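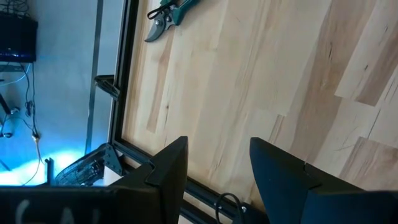
Wrist view of the bench, gripper open, pruning shears near the rail.

I have been putting off the second-arm budget since June, mostly because the first one came out wrong. The arm and gripper were the parts I priced carefully, and those numbers held. Everything else on the sheet was a guess, and the guesses were low by a wide margin. What follows is the revised plan for the Dradport shop, with the reasoning where I think it matters.

The task is handling small hand tools: pick one up, move it, put it down in a known orientation. Pruning shears are the test item I care about most. The handles are a different thickness from the blade, the weight is not in the middle, and the curve means a two-finger grip has good places and bad places. If a gripper can deal with shears it can deal with most of what I have in the drawer.

Arm and gripper

The quote from Soltero covers the arm, the controller and a parallel gripper with stock fingers. I asked for the gripper as a separate line and they obliged, which made comparison easier. It comes to 80 percent of the hardware total. On the first build I had assumed it would be closer to all of it.

Reach is the spec I would check first. The catalog gives a radius, but the usable area is smaller once the gripper has to point straight down and the wrist has to clear the table edge. Draw it on paper at full scale before ordering. I did this after the first purchase and lost a strip along the back of the bench that I had planned to use for trays.

Fingers

I budget for spare fingers now. Stock fingers are fine for boxes. For curved handles I want a softer contact face and a different tip, and I expect to go through several versions before I settle. The line item is seven pairs, mixed. Tran, the local machine shop, will cut blanks in one batch and I can finish them here. Lead time is 18 days, so the order goes in the same week as the arm.

Table

The wood top on a black metal frame stays. I looked at replacing it with an aluminum plate with threaded holes and decided the money was better spent elsewhere. The rail gives me somewhere to put brackets, and wood is easy to drill when a fixture has to move. The drawback is the surface pattern. Planks with strong grain, knots and seams give a camera a lot of edges to find, and some of those edges are more convincing than the edge of a tool. I have put a plain gray mat on the sheet as an option. It is cheap, and I would like to see detection results on bare wood first.

Cabling

This was the worst line on the old budget. I had one entry called "cables" with a number next to it that would have covered a couple of power cords. The real list has camera extension, gripper power, controller power, network, connectors, clips, ties and sleeving. None of these is expensive. Together they cost more than the camera.

Slack has to be planned as well. A cable that moves with the wrist needs enough length for the worst pose, and that extra length has to go somewhere in every other pose. I am pricing proper cable carriers for the second arm and one more set to retrofit the first.

Camera

A small camera at the wrist, same as now. The wrist view is useful for the last stretch of an approach and poor for everything before it, since the fingers take up a good part of the picture. A second camera on a fixed mount is on the sheet as required. Last time it was listed as optional and I cut it to save money.

Lighting goes in the same section. Colored light from electronics changes white balance more than I would like, so there is a dimmable panel on the sheet with a diffuser, mounted high.

Software

The recording and labeling side runs on Grisusness, a set of scripts I maintain for my own use. No license cost, but I have started charging my hours to the project at a nominal rate. Without that, the sheet says software is free and I end up wondering where the evenings went. Storage is a real cost. I am buying two drives, one live and one for backup.

Contingency

I had none on the first build. The new sheet carries 20 percent on everything except the arm quote, where the price is fixed. If it is not used by the time the second arm is running, it goes to more fingers.

Order of purchase

Arm and finger blanks first. Fixed camera, light and cable carriers next, so they are on hand when the arm arrives. Drives after that. The mat waits for detection results. I still need a shipping figure from Soltero for the controller — it was missing from the quote — and the totals stay provisional until I have it.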